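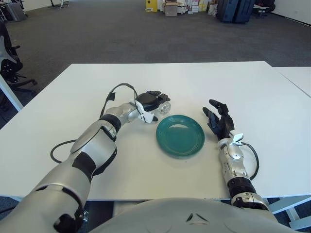
Equipment Notes: End Effectors in the Coming Budget

The Pormont bench goes into the next budget as a single line, to be submitted in November. Units that share the bench should read the split below before sending in their own requests.

The arms are carried over and need no new money. The open item is what goes on the end of them. Dreltetti has quoted 2,867 for a replacement hand, including the wrist bracket but excluding cable. We have entered 3,000 to cover the cable and freight. Lead time is 16 weeks from receipt of order, so an order placed after the budget is approved will not arrive before spring. Alvarado has a lower list price but does not publish a lead time, and its bracket needs an adapter plate that is priced separately.

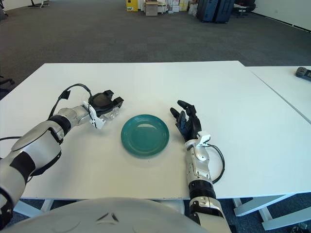 Photo: Ondico bench team

Cable is the item most often left out of requests. External runs from the wrist back along the forearm wear at the bends and should be treated as a consumable. Budget for 4 spare sets per bench per year, with clips. Do not charge them to the general repair line, which is already committed.

Test objects also need a line. Shallow dishes and small clear glass pieces are cheap, but they should be bought in one batch so that results can be compared from month to month. Clear glass is kept on the list as a hard case for both vision and grip. Expect breakage and order spares with the first batch.

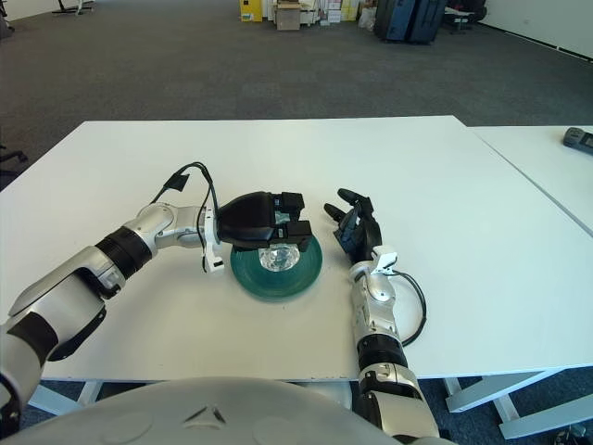 Gripper over the glass piece on the green dish, with the right hand held beside it.

Tables and seating come out of the facilities budget and should not appear in an equipment request. A second table set against the first is enough for handheld units and tools.

Requests that involve a change of hand or gripper must state the wrist interface, the payload at the wrist, and whether the existing bracket can be reused. Quotes older than one quarter will be sent back. Service contracts are handled under a separate heading and will be covered in the next issue.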